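Changing the bed without the huff

I used to strip everything onto the floor and then trip over it. Now I shove the blanket over to one side — the loud cartoon one, in our case — and do the clear side of the mattress cover first.

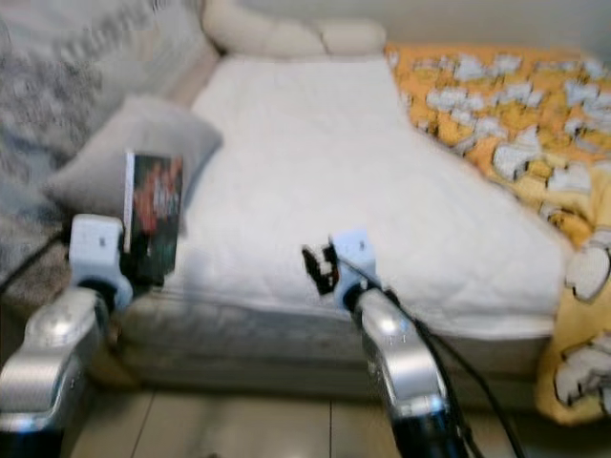 Smooth from the middle outwards with flat hands, then tuck the corners at the foot. My friend Isla Paterson starts at the head and swears by it, but I always end up with a ruck halfway down! Give the pillows a good thump while you're at it.
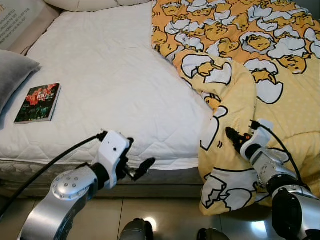 Have a feel round for books and odd socks before the sheet goes on (I've made the bed over a paperback, and you do notice at 2 in the morning). Then pull the blanket back across and shake it from the bottom corners — two good flaps will do.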